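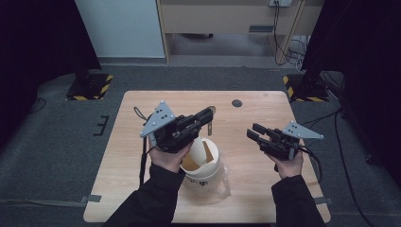
White container on the bench, light wood top.

drilby_88
Refinishing a light wood bench top. Two coats of Lirkmont hardwax oil, 20 hours apart. Water still leaves rings. Add a third coat or switch to poly?

morikawa
Third coat won't help. Oil stops soaking in after two. Sand to 220 and use a water-based poly.

tannin72
Disagree. Oil needs time to cure, and 20 hours between coats is short. I wait 72. Mine stopped ringing after three weeks.

morikawa
Cured oil still marks under a wet cup left overnight. Poly doesn't.

tannin72
Poly can't be spot repaired.

drilby_88
Room is at 60 F, if that matters.

tannin72
It does. Cure is slow at that temperature. Leave it until October and retest.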